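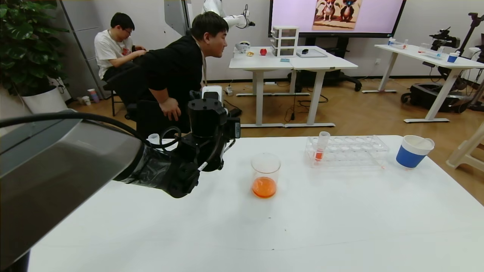 Step 1. Setting Out the Table

The Kirkateck color demonstration is carried out on a plain white tabletop so that small amounts of colored liquid can be seen clearly. Wipe the surface and let it dry before any glassware is placed on it. Set the beaker on one side and the test tube rack beside it, with both rows of holes facing up. Place the paper towels within reach of the person pouring.

Step 2. Preparing the Liquid

Add 2 drops of food coloring to 125 milliliters of tap water in a separate pitcher and stir until the color is even. Pour a shallow layer into the beaker. Plastic cups may be used for rinse water and for waste, but they must not be used for measuring unless the printed lines have been checked against a graduated cylinder. 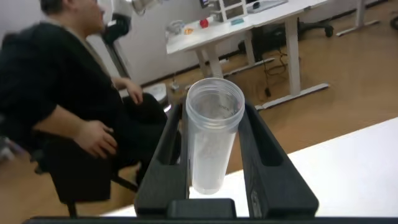 Cups should be carried upright and set down well away from the table edge. Any cup that has cracked at the rim is to be discarded.

Step 3. Filling the Test Tube

Stand one test tube in the rack before filling it. Fill only the lower part, using a dropper. Unused tubes remain in their box until needed.
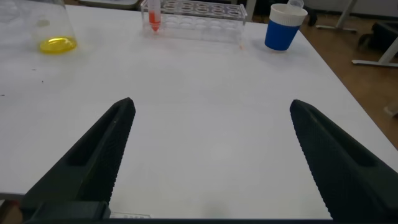 Test tube standing near the left end of the rack, with the cup to the right.

Step 4. Clearing Up

Empty all liquids into the sink and rinse the glassware twice. Return the rack to cabinet 6 and report breakages to Hadiza Etim by Wednesday.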